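Pegboard fever

I'll confess I had a whole other piece planned for this issue, all about seed swaps, but then I spent two evenings putting up a pegboard in the back room at Clultenlow and now I can't talk about anything else. Ask Tamara. She's had it over breakfast, she's had it on the phone, and she very kindly asked a follow-up question, so really she's only got herself to blame.

Some of you will remember the old system, where every tool we own lived in the big drawer under the window. You'd go in for a screwdriver and come out with a bicycle pump, a ball of string and a cut thumb. Khalil swore by it. He said he knew exactly where everything was (in the drawer, Khalil, it was all in the drawer).

So Joelle and I tipped the lot out on an old sheet and had a proper sort. We found 7 tape measures! I'd bought one of those myself only last spring, convinced we hadn't any. Two have stayed with us, and the others have gone to Fadi for the allotment shed, along with a paint scraper he seemed weirdly pleased about.

The board itself is a cream one and I'm very glad I held out for it – the room doesn't get much light and a dark one would have felt like a cave. A few things I learned along the way, in case you're tempted:

Lay everything out on the floor before you put in a single hook. I didn't, and I moved the pliers four times.

Anything with a hole or a loop in the handle goes up first. It's the easy stuff, and it makes you feel you're getting somewhere. Long hooks stick out further than you think, so keep them away from the door side unless you enjoy snagging your cardigan.

And leave gaps. Sawsan gave me this one and I ignored her for a whole evening, then had to take half of it down again so you could get your fingers round the handles. 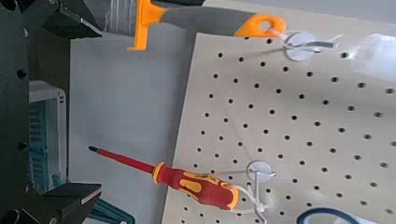 Orange loop, white hook, and a screwdriver just below.

I've gone a bit orange-mad, as you can tell. I do find a bright handle so much easier to spot when I've wandered in without my glasses.

Still to do: the hammers (heavier hooks needed, they're on order), the tin of odd screws, and some sort of label for the shelf of glues. If you've got spare hooks lying about at home I'll happily take up to 12, any colour. Drop them in to me or Joelle before the October meet-up, and do come and have a nosy at the board while you're there. Khalil has promised to hang things back where he found them. The drawer's full of tea towels now, so he'll have to.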